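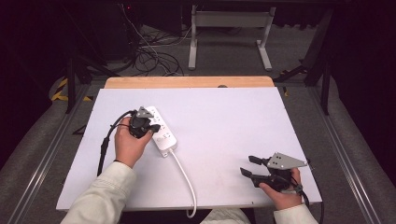 Mirta Arancibia objected that the April minutes had the Drorum tablet shipping with a 10-inch screen, when Listix had only quoted for one. Minutes corrected.

Display: Patricio Villalba reported nearly 1000 panels on order. Of the 136 checked, 14 had dim corners and go back to Listix. Tegwen Maddocks to ask for replacements.
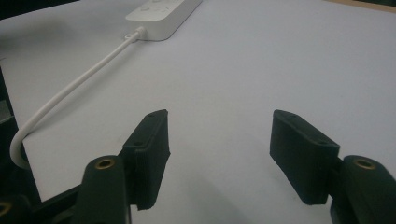
Power strip on the work surface, 5/1/24

Battery: held over. Pilar Valdebenito still needs the standby figures from Stosine.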